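Vurden 생활용품 나눔방 중간보고
받는 분: Grabowska 지원기금 Hanna Walczak 담당자님
보내는 이: Vurden 나눔방 운영 담당 Umut Kaplan

Walczak 담당자님, 그동안 잘 지내셨는지요. 지난 보고를 드린 뒤로 안부를 여쭌다는 것이 차일피일 미뤄져 벌써 11월이 되었습니다. 지난번 통화 때 "숫자도 좋지만 방이 어떻게 돌아가는지도 좀 적어 달라"고 하신 말씀이 오래 남아서, 이번에는 조금 길더라도 물건 이야기를 넉넉히 적어 보려고 합니다. 차 한 잔 옆에 두고 읽어 주시면 고맙겠습니다.

이번 기간에 한 일

이번 기간에 새로 들어온 물건은 491점입니다. 컵과 그릇, 수저, 작은 상자, 천, 자물쇠처럼 손에 들고 다닐 만한 것들이 대부분이고, 큰 가구는 처음 약속드린 대로 받지 않았습니다(식탁을 가져가라는 전화가 아직도 옵니다만, 그때마다 Hellton 창고 쪽 번호를 알려 드리고 있습니다). 나눔방을 연 뒤로 목록에 올린 물건을 모두 합치면 2,621점이 넘습니다. 처음 신청서를 쓸 때만 해도 이 정도까지 갈 줄은 몰랐어요.

물건이 들어오면 먼저 상태를 보고, 씻을 것은 씻고, 그다음 작업대에 올려 종류별로 자리를 잡아 봅니다. 이 '자리 잡아 보기'가 생각보다 시간을 많이 먹습니다. 수저는 수저끼리 통에 넣으면 되지만, 통은 또 무엇으로 할지, 납작한 쟁반은 어디에 기대어 둘지, 둥근 그릇은 굴러가지 않게 어느 쪽에 둘지, 하나하나가 작은 고민거리입니다. 한동안은 물건을 앞쪽부터 채우다가 정작 손 쓸 자리가 없어지곤 했는데, 요즘은 당장 만지지 않는 것을 뒤쪽에 한 줄로 세워 두는 방식으로 바꾸었습니다. 붉은 테두리의 흰 컵에 파란 것과 빨간 것을 함께 꽂아 두고, 그 옆에 속이 비치는 분홍빛 쟁반을 놓는 식이지요. 윗면에 길쭉한 홈이 난 상자도 그 줄에 같이 섭니다. 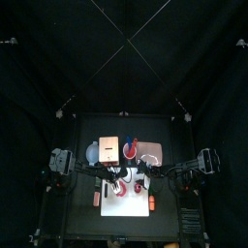

짝이 맞지 않는 수저도 받아도 되는가? 쓸 수 있는 상태라면 낱개라도 받고, 목록에는 한 점씩 따로 올린 뒤 여러 개를 모아 묶음으로 내보낸다.

위의 문답은 안내문에 새로 넣은 문장을 그대로 옮긴 것입니다. 전에는 안내문이 너무 길어서 제가 읽어도 졸렸는데, 문장 몇 개를 이렇게 짧게 줄이고 나니 전화가 한결 줄었습니다. 나머지 항목도 다음 보고 전까지는 같은 식으로 고칠 생각입니다.

목록 작업

물건 이름을 정하는 일이 가장 어려웠다는 말씀을 드려야겠습니다. 같은 물건을 한 사람은 '그릇'이라 적고 다른 사람은 '볼'이라 적고 또 다른 사람은 '둥근 통'이라 적어 놓으니, 나중에 찾으려면 세 가지 말로 다 찾아야 했습니다. 그래서 Uveveck 목록 프로그램에 들어 있는 분류를 우리 방 사정에 맞게 손질했습니다. 용도를 알기 어려운 물건은 억지로 이름을 붙이지 않고 생김새대로 적습니다. 둥글면 둥근 것, 네모나면 네모난 것, 홈이 있으면 홈 있는 것. 좀 어린아이 말 같기는 해도 찾을 때는 이쪽이 훨씬 빠릅니다.

색을 적는 순서도 정했습니다. 바탕색을 먼저 쓰고 테두리나 무늬의 색을 그다음에 씁니다. 예전 목록에는 '빨간 컵'이라고만 적힌 것이 수두룩해서, 전체가 빨간 컵인지 테두리만 빨간 컵인지 꺼내 보기 전에는 알 길이 없었거든요. 이 부분은 예전 기록을 거슬러 올라가며 고치는 중인데, 아직 절반쯤 남았습니다. 급하게 하려면 할 수도 있겠지만 물건을 직접 꺼내 보고 고치는 편이 낫겠다 싶어 천천히 하고 있습니다.

다루기 까다로운 물건들

천 종류는 여전히 골칫거리입니다. 개어 두면 얌전한데 한 번 펼쳐 살펴보고 나면 금세 구겨지고, 자리도 생각보다 많이 차지합니다. 얼룩을 보려면 펼쳐야 하고, 펼치면 옆에 있던 컵을 밀어내게 되고요. 반대로 자물쇠는 자리는 적게 차지하는데 무겁습니다. 쟁반이나 플라스틱 컵 위에 무심코 올려 두면 안 되는 물건이라, 지금은 천과 컵과 자물쇠를 한꺼번에 다룰 때 서로 간격을 두고 놓도록 하고 있습니다. 은색 자물쇠는 광이 좋아서 주변 색이 그대로 비치는데, 흠집을 살필 때는 이것이 오히려 방해가 됩니다. 붉은 물건 옆에서 보면 녹인가 싶다가 비친 색이라 안심하는 일이 한두 번이 아니었습니다. 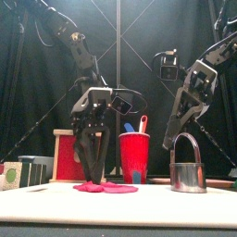 열쇠 없는 자물쇠를 어떻게 할지는 아직 결정하지 못했습니다. 버리자니 멀쩡하고, 내보내자니 받는 분이 쓸 수가 없습니다. 우선은 열쇠가 있는 것과 없는 것을 나누어 상자에 담고, 없는 쪽은 상자 뚜껑에 크게 적어 두었습니다. 혹시 기금에서 지원하시는 다른 곳 가운데 이런 것을 모으는 곳이 있으면 알려 주시면 고맙겠습니다. 철물 수업을 하는 곳이라면 반가워할지도 모르겠다는 생각을 해 보았습니다.

천은 크기를 재서 적는 일을 그만두었습니다. 재는 데 드는 시간에 비해 찾는 분들이 크기를 묻는 경우가 드물었습니다. 대신 색과 두께만 적고, 두께는 얇은 것과 두꺼운 것 두 가지로만 나눕니다. 처음에는 중간도 있어야 한다는 의견이 있어서 넣어 보았는데, 거의 모든 천이 중간으로 몰리는 바람에 도로 뺐습니다.

나간 물건과 받은 분들

들어오는 이야기만 길게 했는데 나가는 쪽도 꾸준합니다. 새로 살림을 시작하는 분들이 컵과 수저를 가장 많이 찾고, 날이 추워지면서 두꺼운 천을 찾는 분도 늘었습니다. 저녁 6시 이후에 들를 수 있느냐는 문의가 이어져 지난달부터 저녁 8시까지 문을 여는 날을 두었는데, 반응이 참 좋습니다. 퇴근하고 오신 어떤 분은 그릇 하나 고르는 데 거의 한 시간을 쓰셨어요. 저도 옆에서 덩달아 이것저것 꺼내 드리느라 그날은 목록을 한 줄도 못 썼습니다만, 무척 즐거운 저녁이었습니다.

색이 밝은 컵은 내놓으면 금방 나갑니다. 반대로 쟁반은 한참 자리를 지키는 편이어서, 요즘은 쟁반에 컵과 수저를 담아 한 벌로 내보내는 방법을 시험하고 있습니다. 아직 몇 벌 되지 않아 결과라고 말씀드리기는 이르고, 다음 보고 때 조금 더 자세히 적겠습니다.

예산에 관하여

지원금은 계획한 항목 안에서 쓰고 있습니다. 선반과 보관 상자는 이미 다 갖추었고, 남은 금액은 대부분 세척용품과 안내문 인쇄에 들어갈 예정입니다. 한 가지 여쭙고 싶은 것은 인쇄비입니다. 안내문이 짧아지면서 종이가 덜 들게 되어 이 항목이 조금 남을 것 같은데, 이것을 상자 이름표 쪽으로 옮겨 써도 괜찮을지요. 이름표가 떨어져서 안에 무엇이 들었는지 다시 열어 보는 일이 잦아, 좀 튼튼한 것으로 바꾸고 싶습니다. 영수증은 항목별로 묶어 두었으니 필요하시면 바로 보내 드리겠습니다.

앞으로 두 달 동안 할 일

먼저 예전 목록의 색 표기를 끝까지 고치겠습니다. 그사이 새 물건도 계속 들어올 테니 접수를 쉬지 않으면서 하려면 아침 시간을 쓰는 수밖에 없을 듯합니다. 안내문은 12월 안에 새것으로 모두 바꾸고, 한 벌 묶음은 쟁반이 있는 것과 없는 것을 나누어 어느 쪽이 더 잘 나가는지 적어 보려고 합니다. 작업대 쪽은 지금 방식이 손에 익어서 당분간 바꾸지 않을 생각입니다.

담당자님께서 들르실 수 있다면 늦은 오후를 권해 드립니다. 오전에는 씻은 그릇이 나와 있어서 앉으실 자리를 내어 드리기가 어렵습니다. 오시기 전에 전화 한 통 주시면 의자부터 치워 놓고 기다리겠습니다. 이름표 비용에 관한 답은 급하지 않으니 편하실 때 주십시오.

Umut Kaplan 드림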